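3.2 Tabletops and glare 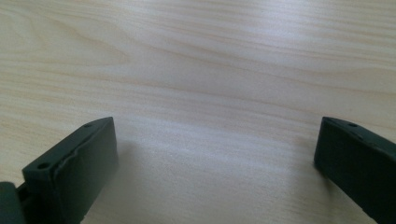

Figure 2. Pale wood-grain tabletop with a soft band of glare across the middle. Grain is partly washed out in the bright area.

Tables first, since everything else in the study gets set down on one. We looked at 12 tops over the summer, most of them in the Plirnon reading rooms, the rest on loan from Bakalis. All light colored. Dark tops were left for Section 5.

Main problem is haze. On a pale matte top the light does not make a hard spot, it spreads out wide, and the grain under it goes whitish (Fig. 2). Away from the band the lines are easy to follow, long streaks and some broad curves. Inside it, much less so. Color drifts too: pinkish beige toward one side of the same top, more yellow toward a lower corner. We had planned to record one color per table. Dropped that in July and went to three patches per table, left, middle, right.

Readers were asked to rate each top for comfort on the 11 point Vumer scale, seated, with a plain sheet of paper in front of them. Session length was 8 minutes. Shorter than we wanted but the rooms were booked. Blinds half down, ceiling lights on, same chair thoughout.

Surface finish was noted by eye only. No gloss meter for this round, so "matte" in the tables below means matte to both raters. Where they disagreed the top was marked mixed and kept in. Same for wood type, we did not try to seperate solid wood from veneer and the codes say only light, medium or patterned.

Ratings by patch are in Table 4, full forms in the Clarer archive.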